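Do plastic bottles need the neck ring and label removed before collection?

Our office on the second floor of the Bangate building has a shared break room, and we are preparing written guidance for staff on bottle recycling. The caps are collected separately. The green ring below the neck remains on the bottle, as does part of the label near the base. Must both be removed before the bottles go into the bin?
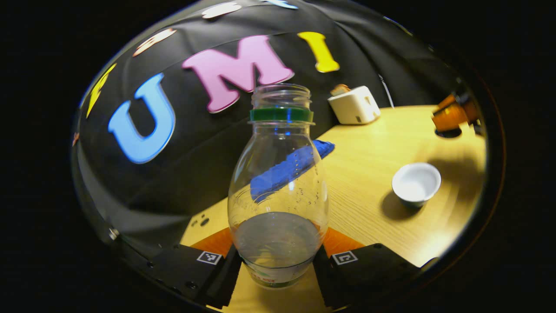 Clear bottle with the cap off and the green neck ring still in place.

We send out about 100 bottles a month and would prefer not to cut each one by hand. The blue cloth is what we use to wipe the tables and the outside of the bottles.

Answer 1 – accepted
Requirements are set by the collection service, so please consult the sheet issued for your building. Under the Tredance district rules, neck rings may remain in place. Labels may also remain, although loose pieces should be pulled off. Bottles must be emptied and given a short rinse. Staff should not use knives to remove rings.

Answer 2
We take ours off with small pliers. Takes 8 seconds.

Answer 3
Please note that the Drarnard drop-off site applies a different rule and asks for clear bottles without labels. Warm water loosens most paper labels. Film labels generally have to be slit along the seam.

Comments (2)
myung_office: Our sheet says to put the caps back on. Check before you print anything.
breakroom28: Same question for milk jugs?

This site uses cookies to remember your settings. By continuing, you accept our cookie policy.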